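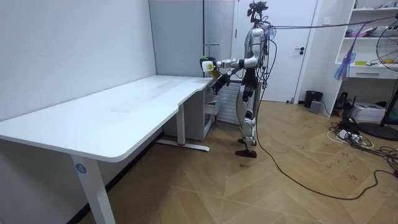 Ticket: right gripper lets go partway through the hold, desk 4
Machine: the humanoid at the Stovlow site
Status: open, running but being watched

Morning. Picking this up from the overnight notes, which said "drops stuff" and nothing else, so I started from scratch. The job is a simple one: right arm out at shoulder height, small part in the gripper, hold it over the far corner of the desk until the Jallari controller says go. Left arm stays low by the desk edge and does nothing. On a bad run the right hand opens on its own a little after the arm reaches full stretch, and the part lands on the desk (or under it, and then I'm on my knees by the radiator).

9:40. Ran it with the stock grip setting. Dropped on run 23, after a long string of good ones that had me thinking I'd fixed it by walking into the room. The log shows grip current going to zero in one step – no sag, no slow slide – so I don't think the part is slipping. Something is telling the hand to open, or the hand is losing its signal.

10:15. Raised the hold timeout from 200 to 600 ms in Ellari. Same fault. Put it back.

10:50. Swapped the right gripper for the spare. Same fault again, so the first gripper is off the hook and I've put it back on too.

11:30. Went after cables. With the arm parked I wiggled the bundle at the back of the torso bit by bit and watched the link counter in Ellari. Nothing at the hip, nothing at the shoulder, and then a burst of errors when I pushed on the plug for the right arm, up high where the bundle comes out. The latch was only half home. It looks fine from the front, which is how I missed it yesterday!

11:45. Reseated the plug until it clicked and gave the bundle a bit more slack so it doesn't pull when the arm goes forward. Put a new tie on it, not too tight please.

1:20. 200 holds, no drops, link errors at zero.

Still to do:
Order a new plug housing from Atinga. The latch feels soft and I wouldn't trust it for long.
Get the link counter to raise a warning, as right now you only see it if you have that page open.
Recheck the tie after the next long run.

If it drops again before the housing turns up, push on that plug first and write the error count here before you restart anything. A restart clears the counter and then we're guessing again.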